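**Tultberg, Sat 5 August**

# Kitchen robot gets its lessons by remote control

A two-armed robot is learning to move bowls between a counter and a folding table in a rented kitchen on Mfinanga Street, and it is learning from people who steer it through the job one bowl at a time.

The work is being done by Karus, a small robotics company that moved to Tultberg from Drudham in February. Staff there have recorded 701 runs of the same group of tasks. In each run a person moves the robot's arms by remote control while the machine stores what its cameras see and what every joint is doing. The recordings are then used to train the software that will later try to do the job with no one at the controls.

Solange Boychuk, who leads the recording sessions, said the company chose bowls on purpose.

"A bowl is a fair test," she said. "It's round, so there's no obvious side to grab. If you hold it by the rim it can swing. If you squeeze too much it can pop out of the fingers. And people have them in every kitchen, so nobody needs to be told why you'd want one moved."

The operator stands a short distance from the robot and holds two handles, one for each arm. When the operator's hand goes up, the robot's arm goes up. A trigger under the first finger closes the gripper. There is no feeling of touch sent back through the handles, so operators judge their grip by eye.

Boychuk said that takes some getting used to. Most people close the trigger too hard on their first day, and most also reach past the thing they want. New operators spend their first sessions on practice moves that are not kept.

Seven people now do the recording. Two came from Drudham with the company, and the rest were hired in Tultberg. They work in pairs and change places often. One person has the handles while the other resets the kitchen and types a short note on each run.

The notes are plain. A typical one gives the task, which arm was used, and whether there was a drop or a bump. Runs with a drop are usually kept if the operator picked the bowl up again and finished. Karus wants the robot to have seen a recovery as well as a clean carry. Runs are thrown out if a camera cuts out, if the person resetting the kitchen walks into view, or if the operator gives up. So far 38 have been thrown out, and those are not part of the total.

## How a run goes

A run starts with the arms drawn back and the grippers open. The person at the keyboard reads out the task, which might be to bring a bowl from the counter to the table, to turn one over, or to put one inside another. The operator then does it at a steady pace. Fast runs look good to a visitor, Boychuk said, but they are harder to learn from, and the arms tend to shake at the end of a quick move.

Between runs the bowls are shifted. Sometimes it is only by the width of a hand, and sometimes a bowl goes to the far side of the counter, behind other things. Food, jars and tableware are left out during recording, and the operators are told to work past them.

"We had it all cleared away at the start," Boychuk said. "The software did fine with a clear counter and then fell apart when somebody left a glass there. So we went back and did a lot of it over."

That first set of recordings, made in Drudham, is not counted in the 701 either. The company kept it for comparison.

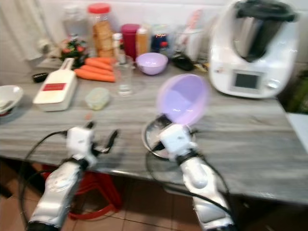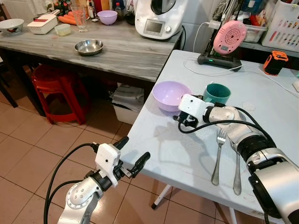

*The Karus kitchen in Tultberg. First picture: the right gripper holds a lavender bowl over the counter. Second picture: the right gripper is at a lavender bowl on the folding table.*

The kitchen was already fitted when Karus signed the lease, and the company has changed little. The folding table was brought in so the robot would have a second surface to work on. Boychuk said a single counter had made the task too easy, as the arms could learn one height and stay with it.

The floor is tiled, and that has caused some work of its own. A drop on tile is loud and a bowl can travel a long way. Plastic bowls hold up well. The company stopped using china for moving tasks after the first week.

## Showing by hand

Remote control is not the only method in use. For short moves, the operators sometimes switch the arms to a loose setting and push them through the motion by hand, the way a person might guide a child's arm in a swimming lesson. The robot records its own joints as it is pushed.

Boychuk said this is quicker to learn and gives a smoother path, but it has a clear drawback. The operator has to stand next to the robot, and the operator's hands and sleeves end up in the camera view. When the software is later asked to work alone, there are no hands there, and it can lose its place.

For that reason the hand-guided runs are used only for checking angles. If an operator cannot find a good way to get the fingers around a rim, the pair will stop, put the arm in the loose setting, find the angle by hand, and then go back to the handles and record the run properly.

The right arm has had more practice than the left. All but one of the operators are right-handed, and when a task can be done with either arm they choose the right without thinking. Karus noticed this when it sorted the notes in June. The person at the keyboard now names the arm at the start of each run, and a share of each day is set aside for the left.

The cables have been another matter. They hang loose enough to let the arms reach, and an operator who turns a wrist too far in one direction can wind one tight. The rule is to stop and back out the same way. A strip of tape on the operator's handle marks the point where the wrist should not go any farther.

## What the robot can do so far

The company tests the software at the end of each week. The operators put down the handles, a bowl is set out, and the robot is given one of the tasks it has been shown.

Boychuk would not give a success rate. She said the figure moves too much from one week to the next and would be taken as a promise. In general, she said, the robot is good at reaching for a bowl that stands by itself. It is less good at letting go. It often holds on after the bowl is already resting on the table, and it sometimes drags the bowl a little as it pulls away.

She puts that down to the recordings. People operating by remote control tend to wait at the end of a move to make sure the bowl has settled, and the software has learned to wait too. The operators have been asked to open the fingers as soon as the bowl is down and to lift straight up.

Stacking is still hard. Two bowls of nearly the same size have to be lined up closely, and the upper one can hide the lower one from the camera at the moment it matters most. Karus plans to record 200 more runs on stacking alone, with the bowls placed at different distances from the edge of the counter.

Carrots, forks and spoons are due to come after that. The operators have tried cutlery a few times for their own interest. A fork lying flat on a table gives the fingers very little to get under, and Boychuk said the usual result is that it gets pushed along.

## Visitors

The recording has drawn some interest on Mfinanga Street, where the kitchen's front window faces the sidewalk. Karus put up a blind in the spring after changing daylight made some of the morning runs hard to use, but it is raised when no recording is going on.

The company has held one open afternoon and plans another this fall. Visitors at the first were allowed to take the handles for a few minutes each. None of those runs were kept. Most people managed to pick up a bowl, Boychuk said, and a fair number then could not work out how to put it down where they wanted.

Karus is also looking for two more operators in Tultberg. The work is part time, in sessions of half a day, and no background in robots or computers is asked for. Applicants are given a short trial on the handles. Boychuk said she pays less attention to whether they drop the bowl than to what they do next.

"If they stop, look, and go back for it slowly, they'll be fine," she said. "We can use that."

The lease on the kitchen runs through the end of next year. Recording takes place on weekdays, with the weekly test on Friday afternoons.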